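Zivau Household Manipulation Project
Interim progress report, second period

Back to project reports

1. Where we are

The work funded under this grant compares two parallel grippers, the Mastora and the Katona, on the same simulated two-arm robot, along with the controller that drives them. The period ended in December. The Mastora runs are complete. The Katona runs are complete for tabletop tasks and partly complete for tasks that involve moving between rooms. The controller comparison started late and is covered in section 4.

In total we logged 2,191 grasp attempts in simulation. Of these, 662 failed, counting any attempt where the object was dropped, missed or pushed out of reach. No hardware was bought this period, in line with the revised budget.

2. Test setup

All runs use the Fakuvon house model, with the same robot base and the same two arms for both grippers. Only the end of the arm changes. Each task is run from 8 starting positions, and the order is shuffled so that neither gripper always gets the easier ones. A run is stopped if an arm touches the furniture with more force than the limit we set in the first period.

We changed the head camera position once, early on, and repeated the runs made before the change. The old files are kept but are not part of the totals given here.
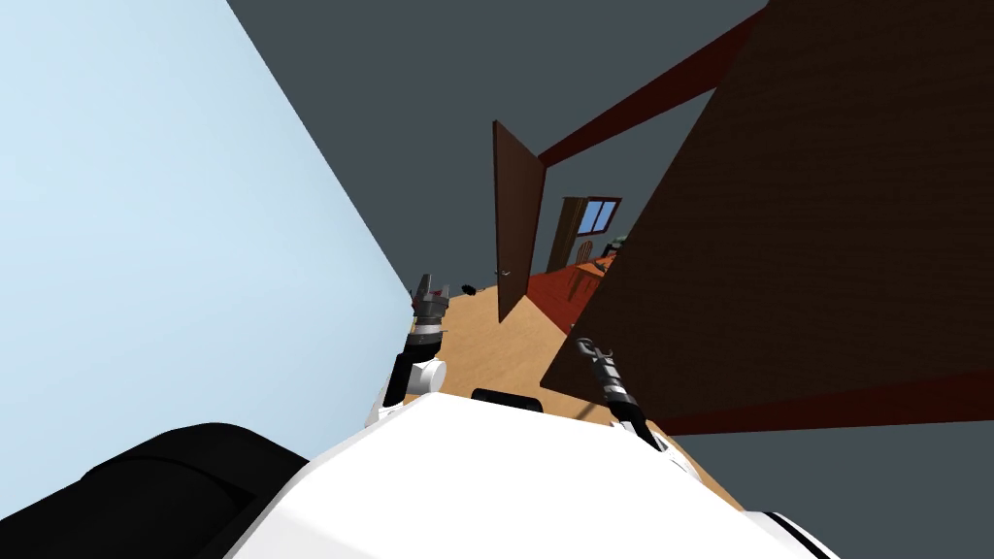
Camera placement took more of our time than planned. The head view has to serve both for moving around the house and for lining up the grippers, and those two uses pull in different directions. With both arms extended over the floor, the robot's own white body takes up the lower center of the view, and a large brown wooden panel fills most of the right half. The open door and the room beyond it are left with the space in between. We tried a narrower view, which made the grippers larger but lost the doorways, and went back to the wider one. The present setting is a compromise and we would like to revisit it in the next period.

3. Gripper results

On box-shaped objects the two grippers performed much the same. The differences show up with flat items and with anything close to the edge of a table. The Mastora has longer fingers and reaches over a rim more easily, but it closes unevenly when one finger meets the surface first. The Katona is shorter and stiffer. It needs a steeper approach, and the wrist sometimes runs out of travel before the fingers are in place.

Soft and crumpled items remain the weak point for both. The contact model treats them as rigid, so a good result in simulation tells us little about the real thing. We have kept these items in the test set and report them separately.

A close camera behind the fingers was added to both grippers in the middle of the period. It helps with the last part of the approach – the part where the head view is least useful. Its drawback is that the housing hides whatever is directly below the table rim, and the planner has to rely on the last head view for that area.
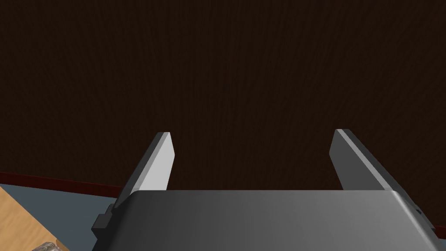 Figure 2. Close view along the open gripper fingers, with dark wood visible between them. Simulation.

4. Controller

The position controller used in the first period was kept as the baseline. Against it we are testing a force-limited controller that slows the arm when contact is expected. Early runs show fewer stopped runs near furniture and longer task times. We do not think the sample is large enough yet to recommend one over the other.

There were 3 software faults during the period. Two were in the logging code and caused no loss of data. The third made the arms hold still at the start of a run, and the affected runs were repeated.

5. Changes to the plan

The remaining Katona runs between rooms move into the next period. To make room for them we propose to drop the drawer-opening task, which overlaps with work already reported. Staff time is on budget. Computing costs came in under budget, and we ask that the balance be carried forward to the controller tests.

6. Next period

– Finish the Katona runs between rooms
– Repeat the table-edge tasks with the force-limited controller
– Test a second head camera angle
– Send the full run logs with the final report

Approval of the change in section 5 is requested before the next payment date.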